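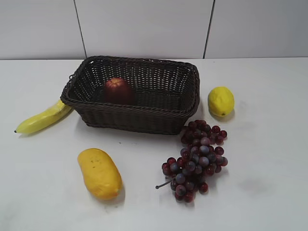
La corbeille à fruits est le seul meuble dont personne ne se demande s'il sert à quelque chose. Chez Edeltraud Rainer, décoratrice, elle a pourtant son dossier. « Les clients acceptent de jeter un canapé. La corbeille, jamais », soupire-t-elle. La sienne est en osier brun foncé, à gros rebord tressé, et accueille une pomme rouge. Une seule, calée vers le fond. La banane, elle, loge à côté, sur la table blanche, comme un invité à qui l'on n'aurait pas dit d'entrer.

Les puristes y verront une doctrine. La banane mûrit et fait mûrir ses voisines : la mettre à l'écart relève de la diplomatie. Reste que l'on achète une corbeille pour y ranger des fruits, et que la maison Pruletwood en propose à 200 euros, sans les fruits. Simin Naseri, qui a tenu cinq ans un stand de primeurs, garde les siens dans un saladier ébréché et s'en porte bien.

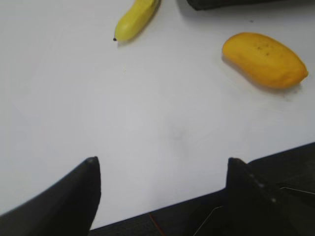

Banane et mangue, en liberté surveillée.

La mangue complique tout. Trop ronde pour rester où on la pose, trop chère pour qu'on l'oublie, elle se couvre de petites taches brunes et l'on se met à la palper chaque matin avec des airs de médecin de campagne. Simin Naseri conseille de la sentir près du pédoncule, puis de la manger le jour même, au-dessus de l'évier.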